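## 4. Assembling and placing the rotating stand

This section covers the Juvent stand with dish base, central pole and spiked top tray. It applies to the Funmont table kit and to any level worktop at least 800 mm long. Read section 3 (Unpacking) first and keep the small parts in their bag until step 6.

### 4.1 Preparing the worktop

1. Clear the worktop and wipe it with a dry, lint-free cloth. Grit under the base will mark a wood finish.
2. Check the surface with a spirit level in both directions. If it is out of level, adjust the table feet, not the stand.
3. Mark the centre of the working area lightly in pencil. Leave at least 140 mm clear on all sides of the base.

**Note:** On a pale wood-grain top, set the level once along the grain and once across it. Small dips usually run with the grain.

### 4.2 Fitting the pole and tray

4. Place the base on the pencil mark, bowl side up. The inner face is polished – hold it by the rim to avoid fingermarks.
5. Lower the pole into the socket at the centre of the bowl and turn it clockwise until it stops. Hand-tight is enough.
6. Fit the tray on the upper end of the pole, spikes outwards, and screw the round knob down on to it.

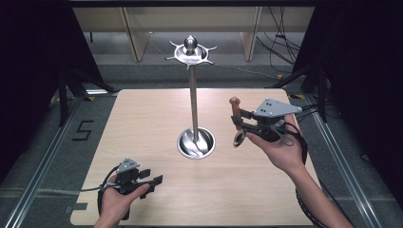 7. Turn the tray slowly through one full turn. It should move freely, without rubbing and without lifting at one side. If it catches, slacken the knob by a quarter turn and try again.
8. Look along the pole from two sides. A lean of more than 5 mm at the top means the thread has not seated. Remove the pole, clean the socket and repeat step 5.

**Caution:** The spikes have narrow ends. Keep sleeves and cables away from the tray while it is turning, and do not lift the stand by it.

### 4.3 Checking the base

9. Press down gently on opposite sides of the rim. The base should not rock. If it does, lift it and check for grit before making any other change.

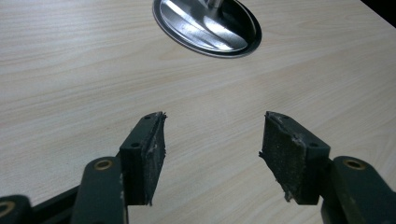

10. Rub out the pencil mark once the position is settled. Do not slide the base – lift it and set it down again.
11. Load the tray evenly, starting with opposite positions. Leave the bowl empty until the tray has been loaded.

### 4.4 Care

Wipe the metal with a damp cloth and dry it at once. Niskanen polish may be used on the bowl, but keep it off the thread. The knob should be checked for tightness after roughly 13 hours of use and at each clean after that.

Spare knobs and pole sections are supplied by Evgate. Quote the part code printed inside the back cover.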